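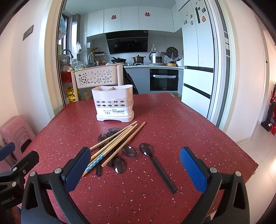
Re: AIRobot.AI hand gripper kit, worth 1,291?

wumon_dan
Had the kit 2 weeks now. Chopsticks and spoons into the drainer, that's all I've been doing with it. Blue pads grab plastic spoons fine. Chopsticks crossed over each other – pain. You get one and drag teh rest along.

kotville77
Pads or you? I squeeze way lighter and get singles most of the time.

Octavio Cisternas
Disagree, it's the pads. Too wide for thin sticks. For 1,291 they should put a narrow set in the box. The Hurnholm one is 2,000 but comes with both.

kotville77
2,000 for a second set of pads lol. Come in from the side, not straight down.

wumon_dan
tried the side. better on wood ones. Spoons I have zero complaints

Damián Tapia
Check the screw by each pad, mine came loose in June and the jaws closed crooked. Support mailed new screws, took forever tho

wumon_dan
ok will tighten both tonight and recieve my punishment if kotville is right

Octavio Cisternas
He isn't. Still returning mine.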